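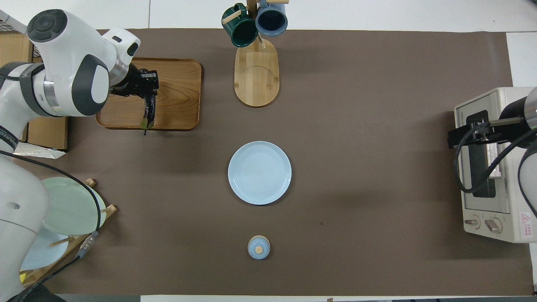
Gripper fault halts kitchen trials at Flokach

Flokach has suspended unattended running on its two-arm kitchen benches after a gripper failed to release when commanded. There were no injuries. The fault occurred in September at the company's Bilau site, and supervised work has since resumed at reduced speed.

According to a notice sent to users of the Alleo control software, the left arm had finished placing an item on a tray and was told to open. The fingers stayed closed, but the controller logged the release as complete. The arm then began its next move still holding the item, with the second arm working at the toaster oven on the other side of the bench. The force limit on the left wrist tripped at 35 newtons and both arms stopped.

Flokach traced the false reading to the finger position sensor. Its cable had worked partly out of the connector, and the software kept reporting the last valid value when the signal dropped out. A missing signal should have raised a stop within 40 milliseconds. That check had been switched off in build 337 to cure a run of nuisance stops and was not switched back on.

A search of the logs covering 1,002 earlier cycles found the same dropout on two other occasions. In both cases the signal came back before the next move and no stop was recorded.

Polák, which supplies the grippers, has issued a replacement connector with a locking collar. Existing units can be refitted on site without removing the gripper from the arm. The work takes less than an hour and the fingers must be recalibrated afterwards.

Users on build 337 or later are told to turn the signal check back on by hand, keep an operator within reach of the stop button, and leave the oven unpowered during two-arm tasks. A corrected build is being tested at Bilau. Unattended running will remain suspended until it has been released and the new connectors are fitted.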